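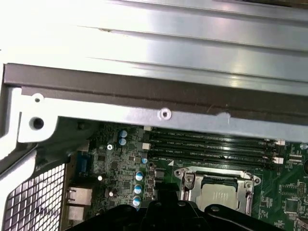
Inside an old office computer: sheet metal, a rail and a rivet.

When the accountants Sabbagh moved out of their offices in November, they left 326 computers behind. Most were 11 years old and still worked. The landlord wanted the floor clear within 14 days.

Lina Awad bought the lot. Her firm, Hanico, takes in office equipment that companies have written off and sells what it can. The rest goes for scrap, and scrap pays badly.

"People think the money is in the gold," she says. "There is hardly any gold. The money is in a machine somebody can use again."

The hard part is the paperwork. Each drive has to be wiped or destroyed, and the client wants a certificate with a serial number on it. Hryhorii Tkachuk, who runs the records desk, spends most mornings matching labels to lists that were typed up by three different office managers. Some of the labels have faded. Some were never right.

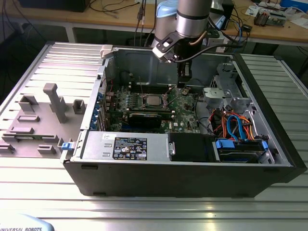 A Dell desktop tower with its side panel off.

Buyers have changed too. Schools used to take around 200 desktops a year from Hanico, but many now lease laptops. Small garages and print shops still ask for towers — they want something that sits under a counter and runs one program.

Awad would like makers to keep selling spare parts for longer. Power supplies are her main complaint, as the plugs differ from one model to the next. For now she keeps a shelf of old ones and hopes the right one is there.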